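3.2 Layout of the sorting station

Small electrical parts recovered from discarded household devices were sorted by hand category before weighing. Earlier work at the Dolton site (Tseng and Karabulut) placed all containers in a single row, which lengthened the reach to the outermost bin and led to parts being set down in the wrong place. The present study adopted a central tray with four bins, two on each side. 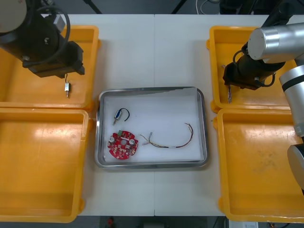 Figure 4. Sorting station with central steel tray and yellow side bins.

Mixed lots present a particular difficulty — their contents differ greatly in shape and stiffness. A lot may combine a rigid item, such as the round red circuit board in Figure 4, with a wire harness that stretches across the middle of the tray and may catch on its neighbors. Harnesses were therefore removed first and boards second. Small parts with attached leads were left until last. Of the 700 lots processed at Vorthorpe, 41 were set aside for a second check, in most cases on account of tangled wires.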